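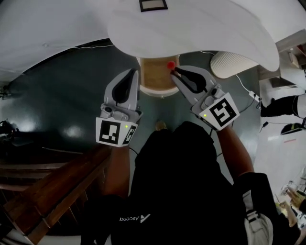 Piltumero handheld grippers – tracker
Ticket: Right unit loses pose on wrist rotation
Opened by: Golshifteh Golestani
Assigned to: Rhodri Gwilliam
Component: marker block, tracking
Status: Resolved, one follow-up open

Report

Pose for the right gripper drops out when the operator rolls the wrist outward past a certain angle. The left gripper does not do it with the same motion. Both LEDs stay green throughout, so the unit is powered and the boot check has passed. The log shows the marker ID going to none, then coming back with a jump in yaw. The jaw width reading continues normally during the dropout.

Steps to reproduce

1. Start both units and wait for green.
2. Pick up the small red ball with the right gripper, tips only.
3. Hold it at knee height and roll outward slowly.
4. Watch the pose stream. It stops before the end of the roll.

Seen in 6 of 40 pick attempts on Sunday. All six were on the right. Firmware is the same on both units. Calibration file for the right unit is from September.

Comment – Rhodri Gwilliam

Is the ball needed to trigger it? Also please attach the log with frame numbers. The summary file only keeps the first fault per run.

Comment – Golshifteh Golestani

Ball is not needed. Empty jaws give the same result. Full log attached, 2,370 frames. First dropout is at frame 857 and lasts until the wrist comes back.

Comment – Rhodri Gwilliam

Thanks. Things checked so far:

Cable. Reseated at the gripper end and flexed by hand with the unit clamped. No change in the pose stream. Strain relief is fine.

Exposure. Lowered two steps to deal with ceiling light reflecting off the green floor. This cleaned up some false corners near the bottom of the view but the dropout stayed.

Swap test. Loaded the left calibration file on the right unit. Absolute position was wrong, as expected, and the dropout came at the same angle. I am ruling out calibration as the cause of the loss, though maybe not of the yaw jump.

Comment – Arvo Huttunen

Check the side marker. When the front one turns away, the tracker is supposed to hand over to the side one. If the side ID is missing from the config it will just report none.

Comment – Rhodri Gwilliam

That was it. The right unit's config listed the front marker only. The side entry was lost when I merged the two config files and the parser does not complain about a short list. Added the ID back, restarted, repeated the roll. The pose now holds through the whole motion, but there is a small step in yaw at handover.

Comment – Golshifteh Golestani

Confirmed here. 40 picks, no dropouts. I can see the yaw step too. It is small enough to ignore for pick and place, not for the pouring task.

Comment – Rhodri Gwilliam

The side marker offset was taken from the CAD model. The printed block is slightly off from that after sanding. I will measure the real angle between the two faces and put it in the right unit's file.

Resolution

Restored the missing side marker ID in the right unit's config. The parser now stops with an error if a block has fewer than two markers listed.

Follow-up: measure the face angle on the right block and update the offset. Dilani Bandara has the angle gauge. Left block to be measured at the same time – its offset came from the same CAD model.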